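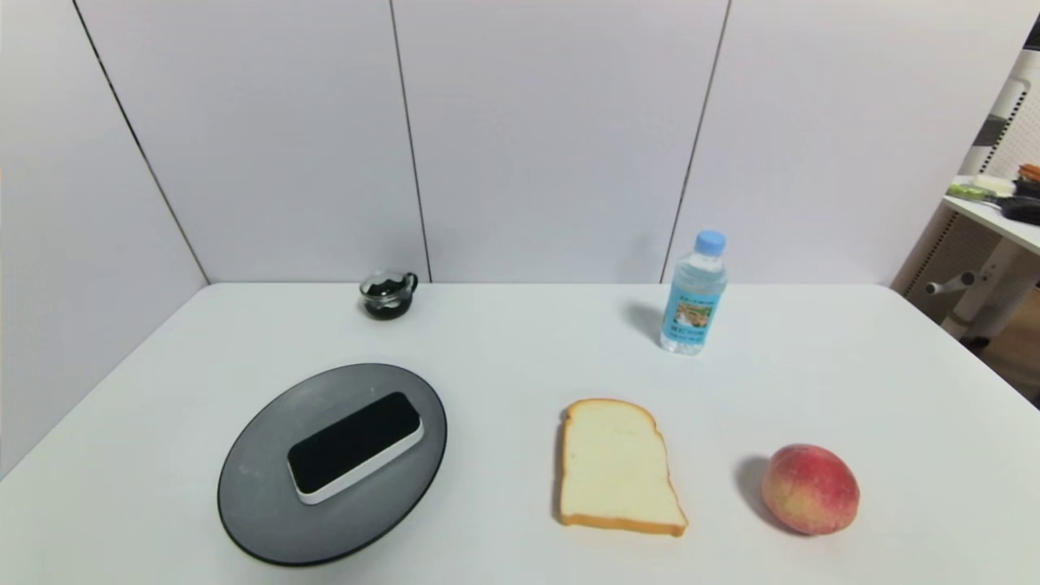 Samira Semaan says leave the peach till last, start with the plate, and if the plate goes wrong turn the paper over and start with the plate again.

Diary > Drawing > Table days

16/06/2024

So I started with the peach. I know! I'd had that sentence repeated to me at the door, and again while I was sharpening, and I still went straight for the peach because it was the only thing on the table with any color in it to speak of and I'd brought the good red. Forty minutes later I had a very decent tomato.

Second try was better. I turned the paper over and did as I was told. A plate is a horrible thing to draw, though, I want that written down somewhere. It's an oval and you think, well, I can do an oval, and then you do one and it looks like a pond with a dent in it. The dark gray ones are worse than the white ones, I've decided, since a white plate on a white table you can more or less leave alone and let people guess. A dark gray one has to be filled in, every bit of it, and the rim has to be a different gray from the middle, and this one had little pale specks all over it that I first tried to put in with the eraser and then gave up on. Gorazd put his in with a white pencil, dot dot dot, and it looked fantastic, and I was jealous for a good ten minutes.

Then the black and white block on top of the plate. We had a proper disagreement about that. I said sponge, Gorazd Nikolaidis said whiteboard eraser, and Samira said it was a box with rounded corners and would we please get on. It lies at an angle across the plate, so none of its edges agree with any of the plate's edges, and the top of it is shiny. I drew it too long. Then I drew it too short. I have a whole row of them up the left margin, like a train. The trick seems to be to draw the white strip first and then the black on top of it, and I wish I'd found that out on the first one and saved myself the rest of the train.

I also never settled what was in the cup. Coffee, soy sauce, whatever it is, it's very nearly black, and that's lovely to draw after all that gray because you just lean on the pencil and go. The handle was fun. Clear glass is the thing I was most scared of coming in today, I'd been dreading it on the bus all the way from Stokavach, and it ended up the easiest part of the page. You draw the dark inside, you leave a little bit of light along the rim, and the eye does the rest. I stared at it for ages afterwards, very pleased with myself, and then noticed I'd put the handle on the left. It's on the right. I've left it. I'm not rubbing out my one good cup.

The bread. I'm going to be boring about the bread for a minute. I thought a slice of white bread would be nothing, it's a square with a bumpy top, any kid can draw it. But a slice lying flat on a table, seen from a chair, isn't the shape of a slice in your head at all, it squashes down, and the crust gets fat on one side and thin on the other depending on where you're sitting. I sat in three different chairs and the crust was different from every one of them. And the middle is so pale that against the table there's almost nothing to hold on to, just that thin golden line going round and then cream, and then white again. I used the yellow ocher for the crust and it came out looking like a picture frame. Gorazd used pencil only and a bit of smudging with his thumb, and his looked like you could put butter on it. He smudges everything with his thumb. By the end of the session his thumb was the same gray as the plate and he'd left a print on the door handle, the kettle and my sleeve.

What I wanted to get down before I forget it is the thing about shadows, because that was the real lesson and I only half caught it. You're not allowed to draw the shadow after, as an extra. You draw it with the thing, same time, same shape of hand movement, and you squint. With the peach there's a nice strong one going off toward the back and to the left, seen from my first chair, and I'd made it gray, plain gray, and Samira leaned over and asked me what color it was. I said gray. She asked again. So I squinted properly and all right, it had some warmth in it. I put a bit of the pink in and the tomato turned into a peach. Just like that! I could have hugged her. I did say thank you about four times.

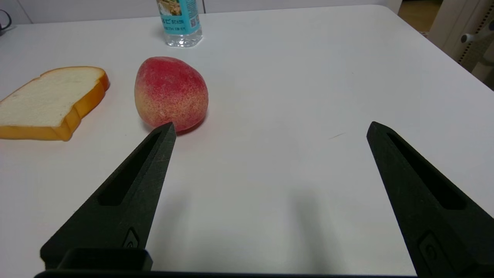
Bread, peach, and the bottom half of my nemesis.

The nemesis being the water bottle. I left it until everyone else was packing up and then had a panicky go at it. I'd figured it would be like the cup, clear is clear, but the bottle has all those ridges and flat bits down at the base and the light goes hopping about in the water along the bottom, and there isn't one dark area you can lean on. And then the label. It's a soft light blue, which I had no pencil for (I had a navy and a turquoise, and no, you can't mix them), with Chinese characters on it that I can't read and so can't fake, and a little square code, and a strip of landscape along the top, green and white. A picture inside my picture! I did the landscape as three green squiggles and felt quite daring. The characters I copied as well as I could, and I apologize to anyone who can read them. Samira's advice on lettering is to draw the spaces between the strokes and forget that it's writing. I believe her, I just can't do it yet.

Funny how the peach changes when you get close to it. From the chair it's round. I'd have sworn to it, I drew it round twice. But move in near and it's more of an egg, with a narrow end that leans over to the left a bit, and all those tiny speckles, red at the top and going down to a sort of pinky yellow. I'd like to do a whole page of only that. Big, the size of my hand at least, with the slice of bread just coming in at the side. Maybe next time. I asked if we could keep the same things on the table and Samira said she'd think about it, and that generally means no and we'll have onions.

Practical stuff, for me. My paper is almost finished, two sheets left and one of those has a coffee ring. The pad I like is from Thakur, the small one with the brown cover, and I should get the bigger size if I'm serious about the giant peach. I need a light blue. I need a white pencil like Gorazd's, he let me try it and it's a Faltmont, a bit waxy, doesn't smudge (he hates that, I liked it). And I have to stop sharpening over my lap. My locker is 2212 and I've finally memorized it by saying it in the shower, so I can throw away the sticky note that's been in my wallet since March.

I should say something about the wall, too, because I skipped it and got told off. Behind the table it's white panels, tall ones, with thin dark lines where they meet. I'd drawn all my objects floating on nothing, and Samira said put in the line where the table meets the wall and see what happens. I put it in. Everything sat down. It was one line with a ruler and suddenly the cup was standing on something. Then I got greedy and put in the seams between the panels as well, straight up and down, all of them, and that was wrong, because from where I was one of them slants off to the left, and I'd ruled it dead upright out of pure habit. The ruler's fault. Gorazd doesn't own a ruler. He says he did once.

What else. My neck hurts. I walked home the long way, 3220 steps according to my phone, and the whole way I was looking at people's bags and bottles and the shadows under parked cars. There was a trash can outside the pharmacy with a shadow that was very nearly violet. I stopped to look at it and a woman with a stroller had to go around me.

At home I pinned the page up over the fridge, the second side facing out, so the tomato's against the wall. From across the kitchen it looks good. The plate's still a bit of a pond. The cup has its handle on the wrong side and the bread looks framed, but the peach is a peach, you'd know it for one without being told, and I'm counting that. I then had eggs for supper and drew half of one before it got cold – just the yolk, with the red and the ocher, on the back of the gas bill.

Things to ask Samira: how do you do see-through when there's something printed on the front of it? And can I sit by the window.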